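Section 4. Getting your boxes ready before anything goes on the shelf

Okay, you've got the Brorkham shelf up and the brackets are tight (if they wobble, go back to Section 3, I'll wait). Now for the part I like best, which is sorting out the food containers. I do this every December and again whenever I can't find the rice.

You'll need: your clear boxes, their lids, a dish towel, masking tape, a marker, and some spare surface at a comfortable height. A small chair works fine. I've used one for years and my back hasn't complained.

1. Pull every container out of the cupboard. Yes, even the ones at the back that you inherited from your sister.

2. Match lids to boxes. Press down all four corners on the square ones and listen for the click. No click, wrong lid. Put the orphans in a pile and don't get sentimental.

3. Check each box for cracks. Hold it over something with a strong color and look down through the base. Fine cracks show up as pale lines, and you'll catch far more of them this way than by squinting at it over a white sink.

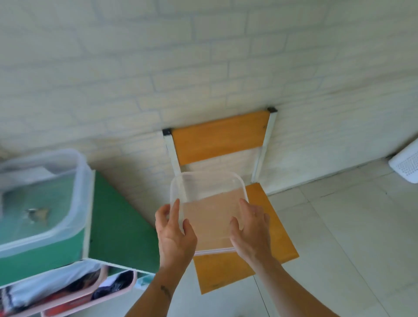

4. Run a thumb around the rim while you're at it. A nick there means the lid won't seal, even if the rest of the box is perfect. Nicked ones can hold clothespins or buttons, so I keep a few — but only a few!

5. Wash what's left, dry it with the towel, and then let it sit with the lid off for 44 minutes. Ilze Venckus tested this for our first edition and she insists on the 44. I've done it in less and ended up with clumpy flour, so I've stopped arguing.

6. Label the short side, low down, with masking tape. Writing on the lid is no use once you've stacked them.

7. Load the shelf with the heaviest boxes at the bottom. Leave a finger's width between stacks or you'll be wrestling them out every morning.

NOTE: The Brorkham shelf spacing is 17 cm. Two of the low Likar boxes fit one on top of the other, and a single tall one fits with its lid on. Other brands vary, so measure first.

CAUTION: Don't pour anything hot straight into a plastic box. Let soup cool in the pot.

CAUTION: Keep filled boxes away from heaters and out of direct sun. Chocolate chips will teach you this faster than I can.

If you're short on lids, the spares list is in Section 7, and Piret Liepiņa can usually track down the older sizes.

Questions? Write to the Isby help desk | © Isby Home Storage | Back to top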